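Dreduddale Home & Kitchen Help
Table and Dishes > Clearing up

How do you clear a tray supper without making a mess at the sink?

Posted by Wilma Paterson, Thursday evening

Hi all! We have started eating supper off a tray most nights and I love it, but the clearing up is beating me. We use one tray between us with small bowls on it, a plate for whatever we're sharing, and chopsticks. Getting the food to the table is easy. Getting everything back is where I go wrong. I stack the bowls on the way to the sink, the leftover rice gets squashed onto the bottom of the next bowl up, and then I have two things to scrub instead of one. Chopsticks roll off the side. Last week one went behind the stove and it is still there.

My kitchen is small and the counter by the sink is 46 inches from end to end, with the drying rack taking up a good part of that. So I can't spread everything out. Is there an order people do this in? Also, do you wash the tray each time or just wipe it?

2 replies

Toivo Nieminen

Oh, I love this subject! We've eaten this way for 15 years, and the thing that fixed it for us was to stop carrying the dishes to the sink at all until they've been sorted. Do it right at the table, while you're still sitting there if you like.

Start with the food. Anything worth keeping goes into a lidded container before you touch another dish. I keep my containers on the table during the meal, lids and all, over on the left where they're out of the way of elbows. It sounds fussy and it saves so much walking back and forth! A spoonful of rice left over isn't much, but two nights of it makes a very good fried rice lunch.

Then scrape. Pick one bowl to be the scrap bowl, and the one that had the rice in it is the natural choice, being the messiest already. Everything else gets scraped into that one, and it never goes under or on top of anything. That's your squashed rice problem gone.

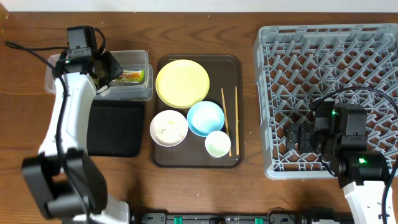
After that the chopsticks come off first, both together, and go straight in a mug of warm water. Mine are wood, so they only get a quick dip, a wash and a dry with a towel. Please don't leave wooden ones soaking overnight, they go fuzzy at the tips and you'll feel it on your tongue every time. I lay them lengthwise down the right side of the tray when I set it, and I've found they roll a lot less if the bowls are sitting close beside them.

Next the little cups, then the clean-ish bowls, then the plate, and the scrap bowl very last. Small things first means the rack fills from the back and the plate isn't standing in the way of everything. If you can, bring the rack to the table for this part! I put ours on the right, since I'm right-handed. The table has far more room than our counter ever did, and from what you say about yours I think you'd enjoy it.

As for the tray, wipe it every time, and wash it properly if soy sauce got on it. Dark trays hide drips wonderfully, so run your palm over it once it's dry and you'll feel any sticky spots. Get into the corners along the rim with a corner of the cloth. Dry it standing on its long side.

One last thing, mixed dishes are a help here. I used to want a matching set and now I wouldn't go back. When the bowls are all different colors everybody in the house knows which one is for rice and which is for pickles, and they get put back in the right place without me saying a word. Have fun with it, and let us know how you get on!

Rindgate

I just put it all in the dishwasher. Chopsticks go in the basket with the thin end up. Had a set from Somside that lasted 5 years that way, the varnish came off but they still worked fine.

For the one behind the stove try a yardstick with tape on the end.

Wilma Paterson

Toivo, the scrap bowl!! I did it tonight and washed up in half the time. I'm going to try the rack on the table tomorrow. And Rindgate, the tape worked, I got the chopstick back plus a bottle cap and a birthday candle.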